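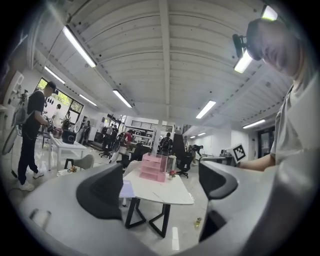 Mercedes Paucar wants to know whether the tables are staying where they are, and she asked me twice, so I'll start with that. Yes, they're staying! She was worried we'd shift everything again before winter and she'd have to relearn where her things live. Fair enough, we did move the whole room in September and then half of it back again.

So, the Skernwood workroom, second progress report. You asked for something shorter than last time and I'll try.

The sorting is going well. We started October with 20 boxes of small stuff that had come over from the old Egan unit, and 14 of them are now emptied, gone through and put away. The rest are mostly cables and paper, which everybody is avoiding (me included). Hendrik Timmermans has said he'll take the cables if someone else takes the paper, and so far no one has taken him up on it.

The table with the marble top and the black metal legs has turned into the place where small things get sorted. I wasn't sure about it when it came, I thought it was too nice for us, but it wipes clean in a second and people like standing at it. The pink see-through drawer organizer sits up there for now. Bohumila Štěpánek would like more of those, and so would I, because you can tell what's in a drawer without pulling it open. I've put 2 in the next order with Lemen and they come out of the storage line, so there's no change to the total.

The white table is still the unpacking table. Things land there and are supposed to move on by 5 p.m. Some days they do. Bags are a bit of a sore point, and I'd like to put up a row of hooks by the door so people have somewhere to hang them. Eoin McGrath has measured the wall and it'll fit fine.

Still open:

The floor. It's white and glossy and it looks great when it's clean, but anything left lying on it is a trip hazard, and I keep finding bits and pieces down there at the end of the day. We've agreed on a floor check before lunch and another before lights out.

Labels. Tromix sent the wrong size and I've sent them back. Until the new ones come we're using masking tape and a marker, and Fiachra Ó Ceallaigh's handwriting is the only one people can read, so he's been busy.

Money-wise we're inside the budget for this stretch and I don't need anything extra from you. I would like a yes on the hooks before I buy them, if you could drop me a line. The receipts are in the shared folder under Skernwood, with the Lemen one on top.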